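Inicio Opinión Archivo Contacto
Opinión | Presupuestos y equipos

Llevo tres presupuestos de robots a cuestas y sigo tropezando en lo mismo: nos enamoramos del brazo y dejamos los repuestos para el final. Con el de Verkmont me pasó, ¡y eso que Niloufar Karimi me avisó en enero!

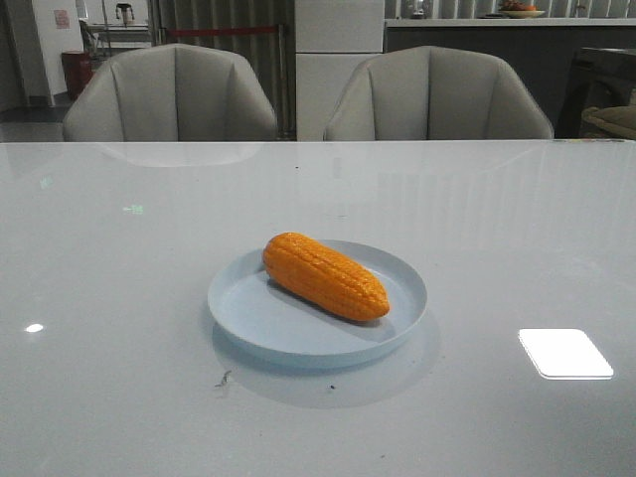 Una mazorca de juguete en un plato, y a eso le dedicas la tarde.

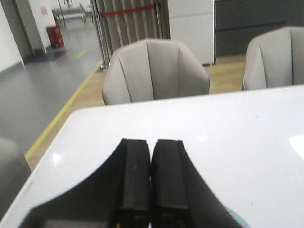

¿Cuánto conviene reservar para repuestos?
Yo aparto 8 de cada 105 euros, antes de hablar con ningún proveedor.

Luego está la formación (otra que siempre se recorta). Prefiero un equipo más modesto y siete personas que sepan usarlo, aunque el viernes me lo discutan otra vez.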